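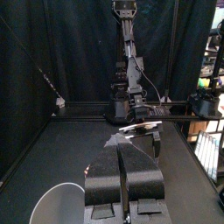
Changes to Household Recycling and Reuse Collections from July

Residents of Fullamthorpe will receive a revised collection calendar with their next rates notice. The calendar sets out the new arrangements for kerbside recycling, the reuse shed at the Skilska Road depot and the pre-booked hard rubbish service, all of which begin in July.

Under the new contract, yellow-lid bins will be emptied fortnightly in every part of the district. Properties north of the railway line, which have until now been served on a three-weekly cycle, will move to the fortnightly timetable at the first scheduled pick-up. Bins should be placed on the nature strip by 6 am, with the lid opening toward the road and clear space on both sides. Green-lid organics bins remain on their present weekly run, and no change has been made to the general waste service.

Households in Mikora Court and the adjoining laneways are asked to note that the larger collection vehicle cannot turn at the southern end. Bins from those addresses must be taken to the marked bay opposite the electrical substation. Residents who are unable to move a bin that distance may apply for the assisted service, for which a letter from a general practitioner or occupational therapist is sufficient. Approvals made under the previous contract will carry over and need not be renewed.

The reuse shed will reopen following the replacement of its roof. Council has allocated 70 additional parking hours each month for trailers, to be managed through the existing booking line. The shed will accept furniture in sound condition, books, crockery, bicycles, garden tools and children's toys. Mattresses, child car seats and gas heaters cannot be accepted. Electrical goods will be taken only at the testing bench, which operates between 9 am and noon.
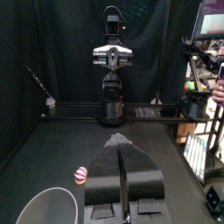

Issue 47, page 4

Donors of small household items are requested to sort them before arrival. Cups, bowls and other crockery should be wrapped and packed in a carton that one person can lift. Toys should be clean and complete, with any batteries removed and placed in the battery tube at the gatehouse. Soft toys are accepted only where the original safety label remains attached.

Charges at the depot have been reviewed as part of the annual budget. The fee for a standard trailer of mixed waste will rise by $2, and the fee for separated green waste is unchanged. Concession card holders may continue to deposit one trailer of green waste each quarter without charge. Payment is by card only at the weighbridge.

Hard rubbish collections must be booked at least ten working days in advance. Each household is entitled to two bookings in the financial year, and unused bookings do not carry forward. Tenants may book in their own name on presentation of a current lease. Material placed on the nature strip without a booking will be treated as dumped rubbish under the local law.

Mr Wolfram Petersen, Manager Waste and Resource Recovery, has advised that the change of contractor will be completed without interruption to services. Enquiries concerning missed bins should be directed to the customer service centre in the first instance. Damaged bins will be repaired or exchanged at the kerb, and residents should leave the empty bin out until the work has been done.

Written submissions on the draft Resource Recovery Plan are also invited. Copies may be inspected at the library and the civic offices during business hours. Submissions should be marked to the attention of Mr Prodromos Andreadis, Senior Policy Officer, and will form part of the public agenda unless confidentiality is requested.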